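6.4 Recovering from a Gripper Stall (Fault 735)
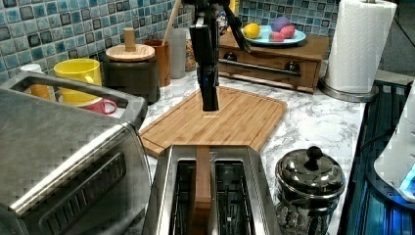 Fault 735 is raised when the gripper fails to reach its commanded position within 2000 ms. The arm stops and holds its last pose. Joint power remains on.

CAUTION: Keep hands clear of the jaws until step 3 is complete – a stalled gripper may close without warning.

1. Press the stop button on the Vindden controller.
2. Wait 180 seconds for the drive to discharge.
3. Confirm that the status lamp is off.
4. Open the jaws with the release key and remove any trapped item.
5. Restore power and select Home.

Note: If the fault returns within 2 cycles, do not reset it again. Tag the arm out of service and contact Ekasier Support.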